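Un día de puertas abiertas entre robots

En marzo, la nave de Grengate abre sus puertas y deja entrar a cualquiera que prometa no correr. Dentro trabaja el equipo Drivari, que construye y enseña a robots con brazos, manos y una paciencia que ya quisieran muchos profesores. La visita empieza a las 17 en punto y dura lo que aguanten los mayores de pie, que suele ser menos que los niños.

Nos recibió Guilan Ye, ingeniera. Lo primero que preguntó fue quién había venido a ver un robot que hiciera volteretas. Se levantaron 13 manos. «Pues lo siento mucho», dijo, y siguió andando. 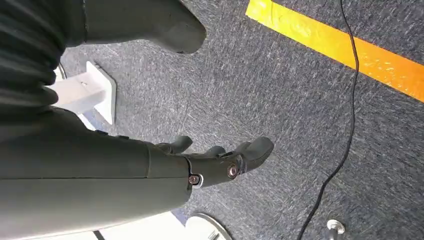 Una mano de robot se parece a la tuya, aunque no se muerde las uñas. Los dedos tienen partes rígidas, y entre una parte y otra hay articulaciones, como tus nudillos. En esta se distinguen los tornillos plateados que marcan los puntos donde gira, algo que en tu muñeca, por suerte, no vas a encontrar. Para doblar un dedo, un motor tiene que recibir una orden: cuánto moverse, a qué velocidad y cuándo parar. Tú haces lo mismo sin pensar cada vez que robas una patata frita. El robot necesita que alguien se lo explique todo, incluido lo de parar.

¿Y cómo sabe dónde tiene la mano? Tú puedes cerrar los ojos y tocarte la nariz (pruébalo, esperamos). El robot lleva sensores en las articulaciones que miden el ángulo de cada una. Con esos números, su ordenador calcula dónde están los dedos. Si un sensor se equivoca un poquito, la mano también, y entonces saluda a la pared. 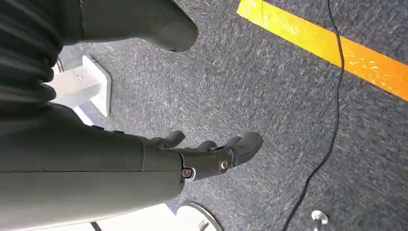 Guilan nos contó que lo difícil no es la fuerza. Un motor puede apretar mucho; lo complicado es apretar lo justo. Para coger un huevo hay que notar cuándo se toca la cáscara y no seguir adelante con entusiasmo. En Greltevdale, el pueblo de al lado, todavía se habla de una demostración con 20 huevos. La tortilla, dicen, estaba buena.

También hay normas para las visitas. No se pisan los cables — ni aunque parezcan regaliz — y nadie acerca la cara a un brazo encendido. Cerca de los robots siempre hay un botón rojo de parada de emergencia. Sí, todos quisimos pulsarlo. No, no nos dejaron.

Al salir puedes dejar una pregunta en el buzón. La mía fue si el robot se aburre. Guilan contestó que no, que para aburrirse hay que tener ganas de estar en otro sitio. Luego miró el reloj y se fue a merendar.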